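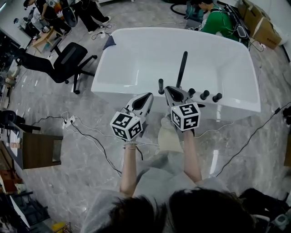
Figure 2. White freestanding bathtub with black spout and cylindrical knobs; a dark cloth lies over one corner of the rim.

3.2 Skin treatment and follow-up

Of the 293 stray dogs admitted to the Rukeck clinic, 83 had skin disease severe enough to need medicated bathing. Dogs were bathed twice a week with a chlorhexidine shampoo, left on for ten minutes before rinsing. Skin scrapings were taken at admission and again in February by the same veterinary nurse, and lesions were scored on the scale of Furtado and Sfeir. Mange mites were found in 20 of the bathed dogs, which also received an oral parasite treatment. Two dogs were withdrawn after developing a fever unrelated to the skin condition. Coat regrowth was slowest over the hocks and the base of the tail. Scores for the remaining animals are given in Table 4.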